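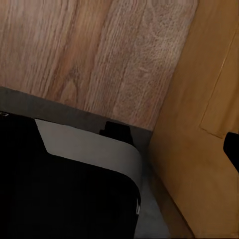 Inicio Deportes Hípica Carreras de obstáculos Índice alfabético

Gran Steeplechase de Vestunville

El Gran Steeplechase de Vestunville es una carrera de obstáculos para caballos de cinco años en adelante que se disputa cada mes de diciembre en el hipódromo de Vestunville. Se corre sobre hierba, a mano izquierda, con condición de hándicap, y forma parte del programa de invierno junto con el Premio Grilolport de vallas, reservado a caballos de cuatro años. Los aficionados locales la llaman simplemente «el Gran».

Recorrido

La salida se da en la recta opuesta a las tribunas. Los participantes completan dos vueltas a la pista exterior y afrontan 14 obstáculos antes de entrar en la recta final. El más conocido es la ría, situada delante de la tribuna principal, que solo se salta en la primera vuelta; en la segunda, el pelotón la rodea por el interior. El seto doble de la curva norte llega poco después de una bajada suave, y los jinetes suelen frenar allí para no llegar demasiado cerca del pie del salto.

El terreno es arcilloso y drena mal. En diciembre la pista se anuncia casi siempre como pesada, lo que favorece a los caballos con fondo y poco peso. El tope de participantes está fijado en 14, aunque rara vez se cubre.

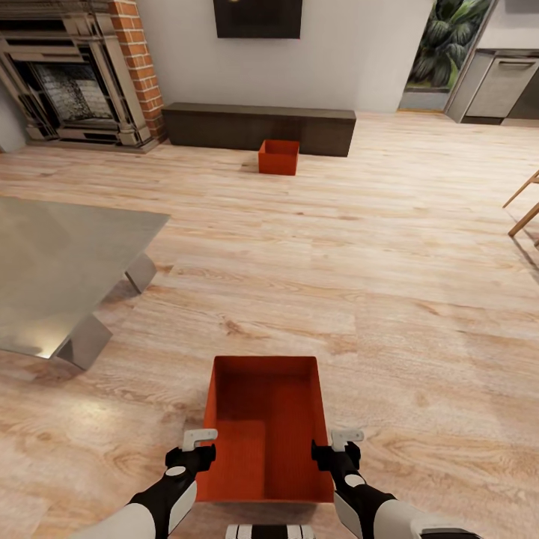 Viera Kováčik
Redactora de la sección de hípica

Historia

La prueba nació como una carrera entre socios del antiguo club de caza, sin premio en metálico y con salida desde un prado vecino. El trazado se cerró más tarde, cuando el club compró las parcelas del lado norte y levantó la primera tribuna. De aquel edificio queda el muro bajo que separa hoy el paddock de las cuadras.

Durante una época la carrera admitió jinetes profesionales y aficionados por igual. La separación llegó con el reglamento actual, que reserva a los aficionados una prueba propia, el Premio Bassi, disputado la misma tarde y sobre una sola vuelta. El Bassi tiene ocho obstáculos y no incluye la ría.

El Gran se ha suspendido en varias ocasiones por helada. En una de ellas se trasladó al hipódromo de Zorbridge, de pista más corta y a mano derecha, y el resultado no se tiene en cuenta para el récord de la prueba. Los archivos del club tratan esa edición por separado.

Condiciones

Los pesos se publican tres semanas antes. El propietario puede retirar al caballo sin coste hasta la víspera; después se pierde la matrícula. Para inscribirse, el caballo debe haber terminado al menos dos carreras de steeple – las de vallas no cuentan – en los doce meses anteriores.

La asistencia más alta registrada es de 2,796 espectadores, cifra que el club anota a partir de las entradas vendidas y que no incluye a los socios. La capacidad de la tribuna principal es bastante menor, por lo que buena parte del público sigue la carrera desde el talud de la curva sur.

Récords

El mayor número de victorias de un mismo caballo es de tres, no consecutivas. La mayor diferencia entre el ganador y el segundo fue de casi 9 cuerpos, en una edición en la que solo terminaron cuatro participantes. Ningún caballo ha ganado el Gran y el Premio Grilolport, si bien dos ganadores del segundo fueron después colocados en el primero.

Véase también: Premio Bassi, Premio Grilolport, Hipódromo de Zorbridge

Comentarios

tordillo_viejo: En el recorrido falta decir que el seto doble se rebajó. Antes era bastante más alto y se caían muchos más.

Maite R.: ¿La edición de Zorbridge tuvo el mismo número de saltos? No lo encuentro en ningún sitio.

pelouse: @Maite R. Creo que fueron menos, la pista no da para tantos. Mi padre estuvo allí y se acuerda sobre todo del frío.

Última actualización: diciembre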